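Ticket 456 – Ninora serviced apartments, hospitality tray station
Category: Furnishings / kitchenette
Priority: Low
Status: Closed, monitoring

Reported problem
Guest at the Mercado building reports tea and water running off the hospitality tray and onto the counter. Second report from the same unit. Housekeeping has been wiping up at each turnover and finds yellow marks on the board next to the tray. Request: replace tray.

Initial check, Wednesday
Tray removed and placed on a level surface. No cracks, no warping. Filled the base with water and left it while the bathroom was inspected. No loss. Tray is the standard Flillier model and is not defective. Replacement request declined.

Kettle filled to the maximum line and boiled. No leak at the seam or at the base. Some spitting from the spout when filled past the line. Repeated at the correct level, no spitting.

Counter checked with a spirit level. Falls 2 mm toward the front over the width of the tray. Within tolerance, but enough to move a spill forward once it is outside the tray.

Finding
Spills start during pouring. The mugs are stored upside down on the tray. Guests turn one over, move it to the board to pour, then lift the tea bag out across the board. There is no saucer and no spoon rest in the current set. Drips land on the board and run from there. The drip grate is not being used because it sits at the far corner, away from the pouring position.

Cleaning test
Staining on the board is tea, from the yellow end of the range. Fresh spills lift with a damp cloth. Older marks needed Pultero surface cleaner, left on for 3 minutes, then a second wipe. Do not use the abrasive pad – it dulls the finish and the next stain takes hold faster. 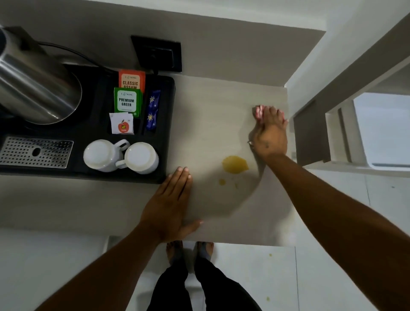 Tray layout for this unit stays as issued, with one change pending. The sachets stand upright in the middle compartment, Classic Assam at the back and Premium Green in front of it, with the two sugar sticks in the narrow slot to the right. The perforated grate is still at the lower left corner, beside the mugs, and the pending change is to swap it to the side nearest the board.

Actions
Fill level reminder added to the guest card.
Two saucers requested from stores.
Housekeeping to wipe the board before resetting the tray, and to dry it afterward.
Kettle cord to be kept behind the kettle, clear of the board.

Follow-up
Saucers not yet received. Ticket can be reopened by housekeeping if marks return after the saucers are in place. If the counter fall is measured above 3 mm at any later visit, raise a separate ticket with maintenance.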